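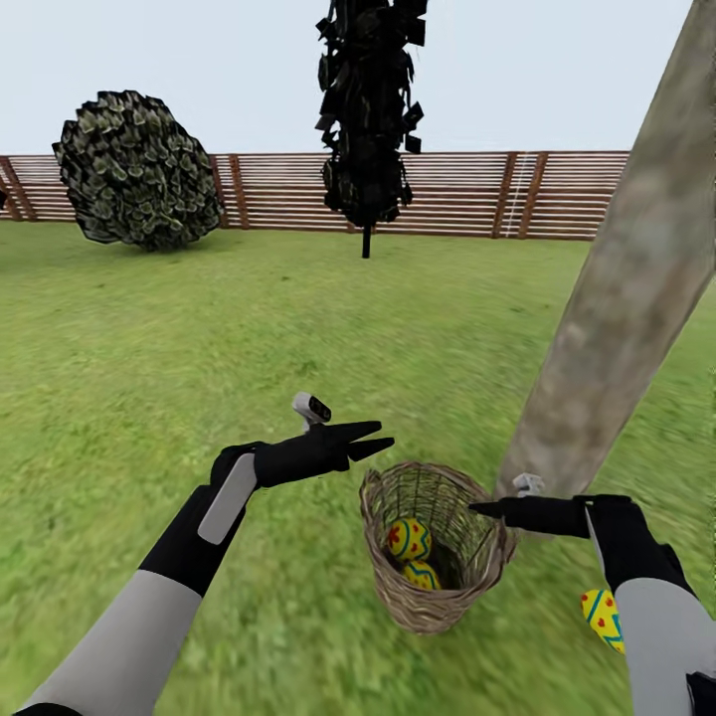
Figure 3. Rendered garden with lawn, slatted fence and planting, overcast sky.

4.2 Boundaries and how people judge the size of a yard

Section 4.1 dealt with paving. Now fences. The question is narrow: does the type of boundary change how big people think a back yard is, when the plot itself stays the same? Landscape people have said yes for a long time, mostly from practice. Very little of it has been tested with residents who have no training in design.

We used the Plilow survey again. Residents from the two housing areas, Camargo and Pirkgate, were asked to estimate the depth of their own yard from the back door to the far boundary, standing indoors, no tape, no pacing it out. Estimates were then checked against the plot drawings. 90 households returned a usable form. Another 18 were dropped, mostly blank depth fields, plus some where yards and feet had clearly been mixed up.

Boundary type was coded from the site visit notes. Three groups: solid (close board, block wall), slatted (Fig. 3), and planted, meaning hedge with no fence visible behind it. Mixed boundaries went to whichever type made up more of the far side. Shayne Trevaskis did the coding in October and re-did a portion of it later without looking at the first round. The two rounds agreed well except on overgrown fences. Those are hard. A fence with a mature climber on it is a fence on the drawing and a hedge to anyone looking out of the kitchen window.

Households with solid boundaries gave low estimates. Slatted were closer to the drawings. Planted went both ways, which we did not expect, and the spread in that group is wide enough that we would not lean on the average. Age of planting may be part of it. So may trimming: several Pirkgate respondents wrote in the margin that the hedge had "come in" by a foot or more since they moved, so they may have been judging the lawn they can use and not the plot. The form should of asked which one. It will next time.

Trees in front of the boundary are a separate problem. Clirkau, working with smaller plots than ours, argued that a single upright trunk gives the eye a middle distance and makes the far edge read as further off. Our data neither support this nor rule it out. Only 25 yards had a tree standing near the far boundary, and they were mostly in the older Camargo streets where plots are deeper anyway. Too tangled to seperate with this sample. Shrubs same problem, and the visit notes do not record shrub height in any consistent way.

Sky is worth a line. Visits were done under cloud where possible, to keep hard fence shadows off the lawn. Not always possible. Late afternoon visits at Pirkgate had strong side light on nearly every one, and the residents' own estimates were of course made at whatever time they filled the form in. We have no control over that and treat it as noise.

Costs and upkeep of each boundary type are in 4.3. The full coding sheet is in Appendix 2.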